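Home Checklists Airing and Drying Contact

Clothes rail and hanger check, with comments
Futodard household group, Stasiv room

I have kept the same headings as last time so the two sheets can be read side by side, and I've let myself ramble a little under each one, as several of you were kind enough to say you liked the comments more than the ticks! Anything marked "Watch" is fine to carry on using until the next check in July.

1. Rail and feet
Rail level: Yes
End caps and corner pieces pushed fully home: Yes
Feet flat on the table: Yes
Comment: A small rail like ours is a lovely thing to have on a table top, but it does depend on its feet, and I do like to press down on each one before anything is hung up. Please keep to the limit of 2 heavy garments at once (a winter jumper counts, a blouse doesn't) and hang them near an upright if you can.

2. Long garments
Hems clear of the table: Watch
Comment: The black one on the left is too long for this rail and its lower end gathers on the table beside the foot. It does no great harm for an hour, but it will crease, and it's easy to catch a sleeve when you shift the rail along. Long things would be happier on the tall rail in the Kisteva cupboard, which has a good 30 cm more drop.
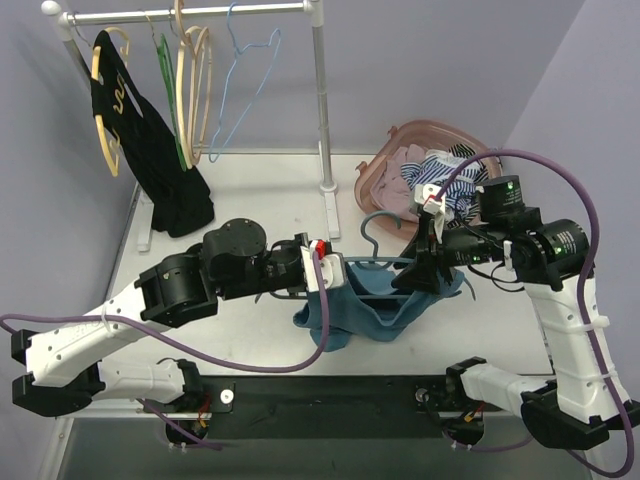 I'd also ask that we all lift a long garment off by its hanger, with a hand under the hem, and never tug it from below. We lost a perfectly good cardigan that way in the spring and I still feel sorry about it.

3. Hangers
Cracks or sharp edges: None felt
Hooks turning freely: Yes
Hooks seated right over the rail: Yes
Comment: We've ended up with quite a family of hangers, haven't we? Green, light blue, a dark teal one, and I'm fond of them all. The light blue one is a slender thing, so do save it for light tops. I ran a dry cloth round each hanger before putting it back, and I'd suggest the same to whoever takes the next turn, especially round the hook, where a burr can pull a thread before you've noticed it.

4. Basket
Handles sound: Yes
Rim smooth: Yes
Filled below the rim: Yes
Comment: The pinkish see-through basket is at the back on the right, well away from the rail, and that's just where I like it. It has the pale pink piece and the blue and white stripes in it. Both are rather crumpled, poor things, so a good shake before hanging, please, and do check the pockets while you're about it.

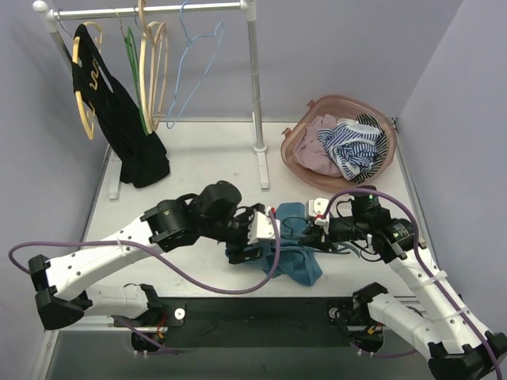
On the matter of weight, the Putine leaflet pinned inside the door still says 22 for the small rail and 19 for the basket, without a word on whether it means pounds or kilos. I have written to ask. Until we hear, please go by the lower reading and make two trips.

5. Table and floor
Table top clean and steady: Yes
Walkway clear: Yes
Comment: Wiped down with a damp cloth and dried straight after.

To do before the next check
Move long garments to the tall rail.
Replace the pencil on the string (again).
Add the Putine reply to this sheet.

Sheet back in the blue folder by 5 pm, please, and thank you all for keeping things so nice.

We use cookies to remember your settings. Accept Manage choices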